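From: Leonora Umali
To: knit-finishing list
Date: 27 Oct 2026
Subject: Re: Rib waving along taped seams after wash

Bożena Zalewska wrote:

> We are getting waviness where the rib meets the body on fleece
> sweatshirts with a woven tape stitched over the join. Flat off the
> machine, wavy after the first home wash. Tape is polyester, body is
> mostly cotton. The mill (Salinas) says the fabric is within tolerance
> and the tape supplier says the same about the tape. Differential feed
> is already as low as the operators will accept. Has anyone solved this
> without dropping the tape?
>
> Bożena

Bożena,

Both suppliers can be right. A tolerance on the fabric and a tolerance on the tape tell you nothing about the difference between the two, and the difference is what you see as waves. The cotton body relaxes lengthwise in the first few washes. The polyester tape moves very little if it was heat set properly. After that you have two layers of different lengths held together by a row of stitches, and the softer one buckles.

We went through this at Wedholm in September on a crew neck with a printed neck tape. What we did, in order:

1. Cut 20 strips of body fabric and 20 of tape, marked a 100 mm gauge length on each, and washed them separately. Do not test them sewn together first. You will only get the compromise figure, and you can't work back from it.

2. Repeated the wash on strips taken across the roll width. Ours differed from edge to center more than the mill's report suggested. The report was based on one sample position.

3. Relaxed the fabric before cutting. We had been spreading straight off the roll. Unrolled and left overnight, the lengthwise shrinkage dropped enough that the worst panels came into line with the rest.

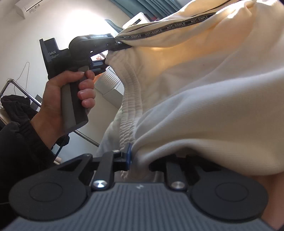
4. Checked the tape feed. This was the larger part of the problem in our case. The guide on our older machines has a spring tensioner, and the operators had tightened it to stop the tape wandering. The tape went in stretched and recovered as soon as it left the foot. Backing the tension off and fitting a narrower guide did more than any change to the differential.

One thing that did not help was a longer stitch. It hid the waves before washing and made them worse after, and the seam grinned when pulled.

On thread, we changed to a textured polyester in the looper only. I can't separate its effect from the tape guide because we changed both in the same week, so treat that as unproven. Ullbridge ran the same thread with the old guides and saw no improvement, for what it is worth.

For the wash test itself, please say which drying method you used when you post results. Line dry and tumble dry give different answers on fleece and half the figures in the archive don't specify. We tumble dry at 65 C and condition overnight before measuring. The Sernirano thread from last year has a good explanation of conditioning if you can find it; the search function here does not like hyphens.

Could you send the following?

- body fabric weight and whether it is brushed before or after dyeing
- tape width, and whether it is cut or woven edge
- needle gauge
- whether the waves are even along the seam or collect near the side seams

If they collect near the side seams, look at handling before you look at shrinkage.

Leonora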